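Looking after the breakfast table station

Newsletter of the Skurkenar workshop, Sunday, September 20, 2026

Station 2 went back into use last week after two days on the bench. Several people have asked what was done to it, so the work is set down here along with the routine that goes with it from now on.

The trouble was in the hand-held gripper. Recordings made with it had started to show the left finger sitting a little lower than the right when the hand closed, and the software was reporting a gap between the fingers when they were shut. Nandini Pai went back through the log and found the drift had begun in February, slowly enough that each day's check passed. By the end of August 34 recordings had been thrown out for it.

We took both fingers off. The pads were worn at the tips, as expected, but the cause was a finger screw that had backed out by less than a full turn. The finger could rock on its seat under load and settle back when let go, so it looked fine on the bench and went wrong on the table. All the screws were removed, cleaned and put back with a medium thread locker from the Jaltix kit. Please don't use the stronger one in the red drawer. We had to heat the last set to get them out and it spoiled a finger.

New pads went on at the same time. The printed markers were also replaced, as the old ones had picked up a shine from handling. A marker has to lie flat with no bubble under it, and it has to go back in the same place on the finger. There is a cardboard template for this in the lid of the Pumphrey case. After any marker change the open and closed positions must be recorded again before the hand is used for real work. That takes ten minutes with the fingers held fully open, then fully closed, then open again.

The first job afterward was the rice paddle, held upright by the stem. It is a good test piece because it is smooth and narrow where the fingers meet it, and any slack in a finger lets it turn.

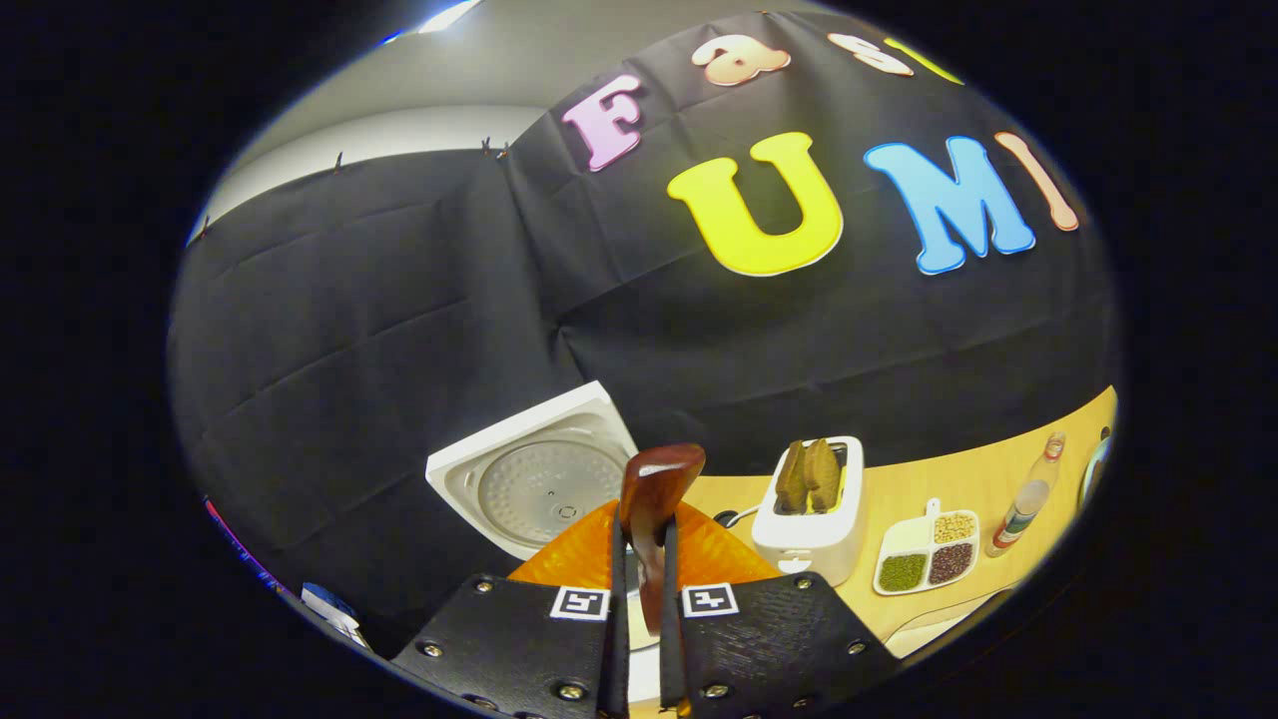
Gunārs Kļaviņa writes that he would rather see the screws checked with a driver every morning than trusted to thread locker, since a locked screw that does let go gives no sign of it. He also asks that the check be done before the hand is warmed up, as he has had different readings at the end of a shift.

Both points are fair and the morning sheet has been changed. It now runs as follows.

Put a driver on each finger screw and feel for movement. Do not tighten a screw that moves. Write it down and take the hand out of service.

Wipe the lens and both markers with a dry cloth. No spray.

Close the fingers on the Kinemitz gauge block and write down the reading. The hand is good if it matches the card taped to the case.

Pick up the paddle, hold it upright, and tip the hand left and right. If the paddle turns, change the pads.

The pads are now on a count of 900 grips, after which they come off whatever they look like. The new pair had done 211 when this was written. Spare pads are in the second drawer, and whoever opens the last packet should put a note on the order board the same day.

One thing is still open. The replacement screws we ordered came with a slightly shorter thread than the originals, so they have not been fitted and should stay in their bag. The supplier is sending the right length. Until they come there are no spare screws for this hand, so please work over a tray when the fingers are off.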